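Community > Trading and Investing > Brokers and Withdrawals

Broker wants a fee before it will release my money, is that normal?

Solomiia Hladun

Hi all, I opened an account with Domex in January after seeing their ads for an auto trading add-on called Nevel. Put in $263 to try it out, and on paper it did okay for a while. Now I want my money back out and their support chat says I have to pay a 21% "release tax" first, by card, to them. They won't take it out of my balance. I've asked 3 times why not and I keep getting the same pasted reply. Has anyone dealt with this? I don't want to lose the lot, but I also don't want to send more.

Vira Panasiuk

Don't pay it! Please! I went through the very same thing with an outfit called Ovow and I'm still mad at myself. I paid their "tax," then there was an "account check" fee, then something else, and I never saw a cent. If you owe tax on a gain, you pay it to the government when you file. A broker doesn't collect it up front on a card.

What I'd do is call your bank today and tell them you want to dispute the deposit. Ask for the fraud team, because the first person I got just read me the refund policy. My bank wanted dates and screenshots, so grab all your chats now (mine vanished when they locked my login).
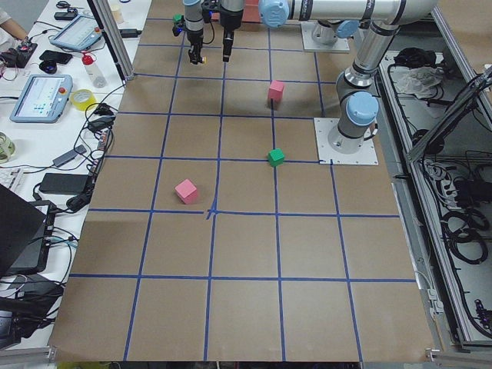
Also, if you gave them a copy of your ID, keep an eye on your credit report. I put a freeze on mine and it took a few minutes online. And watch out for anyone who messages you offering to get the money back for a fee. I had 4 of those in my inbox within a week, all very friendly!

Hordiienko

Same here with a different one. Check if they're registered with your regulator, you can search by name. Mine wasn't listed. Did you get the Nevel thing off your computer yet? I'd uninstall it and change your passwords.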